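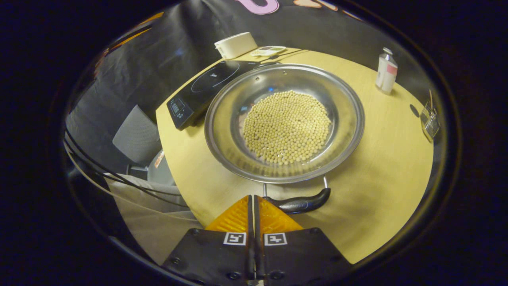
Dried soybeans in a stainless steel pan.

Preparing Dried Soybeans for Home Cooking

This guide is issued by the Veneck Community Kitchen for members who cook with dried beans at home. It covers sorting, soaking, boiling and storage. The same method is taught in the July introductory course led by Lambros Sotiropoulos.

Before you begin

You will need dried soybeans, a large pot with a lid, a colander and a bowl deep enough to hold the beans with plenty of water above them. Soybeans swell considerably, and a bowl that seems too large at first is usually the right one.

Step 1. Sort and rinse

Spread the beans out and remove any that are shriveled or broken, along with small stones or bits of stem. Rinse in cold water until the water runs clear.

Step 2. Soak

Cover the beans with cold water and place the bowl in the refrigerator overnight. Drain and rinse before cooking. A bean that has soaked long enough will split cleanly between the fingers and show the same color all the way through.

Step 3. Boil

Place the beans in the pot and cover with fresh water. Bring to a full boil, skim off the foam, then lower the heat. Simmer for three hours with the lid slightly open, adding hot water as needed. Do not leave the pot unattended — soybeans foam more than most beans and boil over easily. They are ready when one can be crushed between thumb and finger with little effort. Soybeans must not be eaten raw or undercooked.

Step 4. Cool and store

Drain the beans and let them cool in a shallow dish. Refrigerate promptly in a covered container and use within four days, or freeze in meal-sized portions.

Salt may be added in the last part of cooking. Members making soy milk should stop after Step 2 and follow the separate Bultia sheet, available at the front desk.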